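Teaching the Arm to Press a Lamp Button: Workshop Tips

by Agata Valentini

Small push buttons are my favorite thing to teach a robot arm! They're fiddly, they're cheap to set up, and you learn more about your own hands in an evening than you'd expect. I've been at it since June with the Kisow arm and a Srour hand controller, and these are the habits that stuck.

Tape down whatever you don't want to chase. A light lamp base will creep across a tablecloth when a finger leans on it, and then every demonstration after that is a bit different from the one before (which is fine if you meant it, and maddening if you didn't). Double-sided tape under the rim does it. I leave the books alone, though. A bit of clutter makes the training better.

Close the gripper before you start. An open gripper gives you two tips to aim and you only want one.

Come in high, then straight down. If you're steering by remote, stop a little above the button, let your hand settle, and go. Sliding in sideways looks quicker but you'll clip the other button half the time, and on a lamp with a power strip built in that may switch off the thing you were trying to keep on.

Moving the arm by hand is lovely for big sweeps and lousy for the last inch. Your grip pushes the wrist off line without you feeling it. I do the sweep by hand when I'm working out a route, and then record everything by remote so all the runs have the same feel.

Watch the wrist view for the last bit and the head view for everything else! It took me ages to trust this. From up top, the finger hides the button at exactly the wrong moment.

Hang a cloth behind the table. Any plain color, as long as it's nothing like your objects. Binder clips hold it better than pins and you can shift it in seconds. A checked tablecloth is handy too, as the lines let you put a lamp back where it was.

Keep the cord out of the arm's path, and check it again after every break. Mine wanders.

Record more than you think, but in small batches. I do 12 presses, move the lamp a few inches, turn it a little, and do 12 more. My Drudetti folder has 2193 runs in it now, almost 600 of them from one very happy week of nothing but lamps. Anything where I fumbled and recovered nicely, I keep. Anything where I sneezed goes in the trash.

Rest your hands. After 5 batches I get sloppy and start stabbing, and the arm learns stabbing beautifully.

Nothing plugged into the outlets while you practice, please. A gripper finger and a live plug don't need to meet.

Next I want to try the gooseneck, which bends, so wish me luck. If you've taught a Sokari gripper to tilt a lamp head without dragging the base along, write to me, I'd love to hear how you held it.
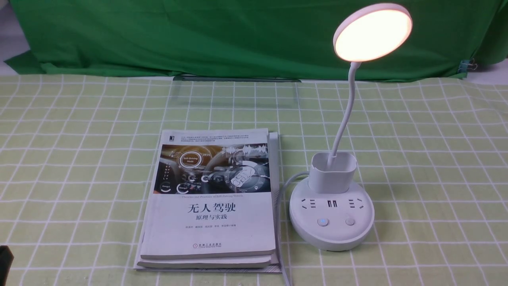
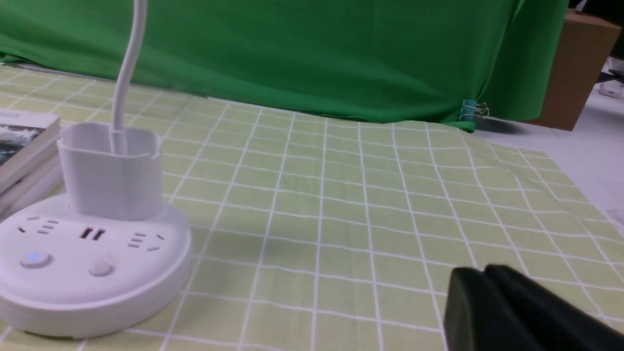
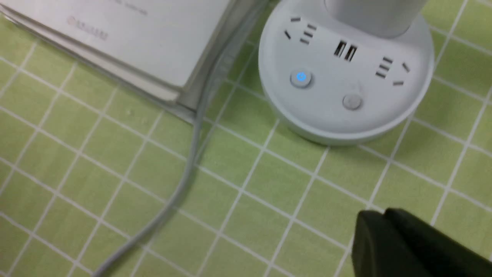

Lamp with the built-in power strip, books alongside, on the checked cloth.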